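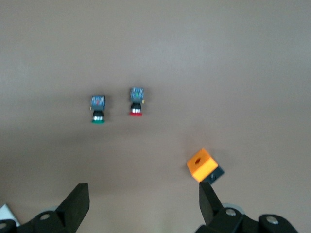

Jumelles marines Stevton Cedano : notre avis

Août 2018

J'habite au-dessus d'une rade où passent frégates, patrouilleurs et navires de forage, et j'avoue que guetter leurs manœuvres est devenu mon petit bonheur du matin (avec le café, bien sûr !). J'ai donc acheté ces jumelles en avril, pour 326 euros — une somme, tout de même.

L'image est lumineuse, le compas intégré se lit bien, et j'ai pu déchiffrer un numéro de coque à environ 2 000 mètres par temps clair. Mes vieilles Dimora n'y arrivaient jamais ! La courroie, en revanche, scie un peu la nuque, et la molette reste dure. Pour suivre un drone en vol, n'y comptez pas trop — le champ est bien étroit.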